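August, mid-afternoon, Clenby workshop

Back at the white table by the brick wall after a morning of moving things about. Poonam and I have finally agreed that this is the bench for the small-objects work and that nobody is to eat their lunch on it, which I realise was mostly aimed at me. It gets a lovely even light once the big lamp is off, though you do still get soft shadows over the middle, and I've stopped fighting those.

The plan for the week is the desk-tidy layouts that Sarla drew up. She wants everyday things that differ properly in shape and weight, all put out at the back or the side with the middle kept clear, so whoever is sitting there has somewhere to bring things to. Her first list had 6 items on it and we tried them all, and it was a muddle - elbows everywhere, and Koen knocked the tape dispenser on to his own foot. So for now we're down to the router, the dark blue box and the green bottle, and I must say it's a much nicer table to sit at.

Notes on the things themselves, while I remember:

- **Router.** Back left. The four aerials are the awkward part. Tarek likes them fanned out and I'd have folded them flat, but he's right that it looks more like a router in somebody's house that way. Pick it up by the body, please, and leave the aerials alone. One of them has already gone a bit slack at the hinge.
- **Blue box.** Back edge, to the right of the router. It marks easily, so wipe your hands first. I put 200 g of rice in it in a freezer bag, as it slid about too readily when it was empty.
- **Green bottle.** Right-hand side, near the edge, standing up. Cap done up tight!
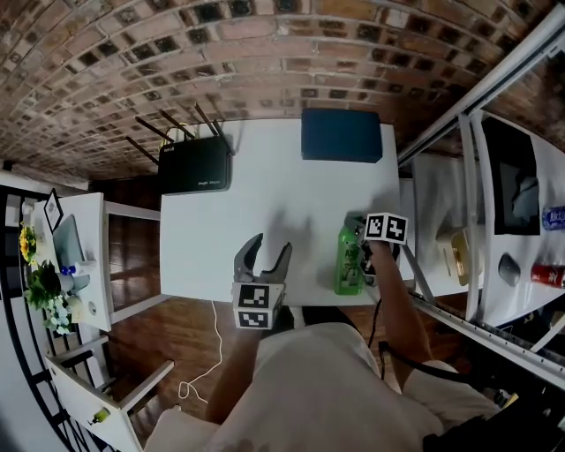

I did wonder about bringing the bottle further in, because a tall thing near an edge makes me nervous (my mother would have moved it before she'd even taken her coat off). Urmila sat down and tried it both ways and said she much preferred reaching out to the side for it, so it stays where it is and I shall just have to be brave. We've put a pencil dot on the table for the middle of its base. If you clean the table, go round the dot, or put it back afterwards.

Chair height matters more than I'd thought. Koen had it down low and was complaining about his shoulders by teatime; 2 notches up from the bottom suits most of us, and Urmila likes it one higher than that. The cushion from the Hanix order is very comfortable but it slides on the seat, so I've put it back in the cupboard until somebody finds the ties.

Still to do:

- wind in the loose white cable on the floor to the left of the chair
- ask Bajpai whether the second table is coming this month
- Sarla to choose what comes next, possibly the mug, possibly the stapler
- new pencil, this one is down to the stub

Tarek has the key tonight.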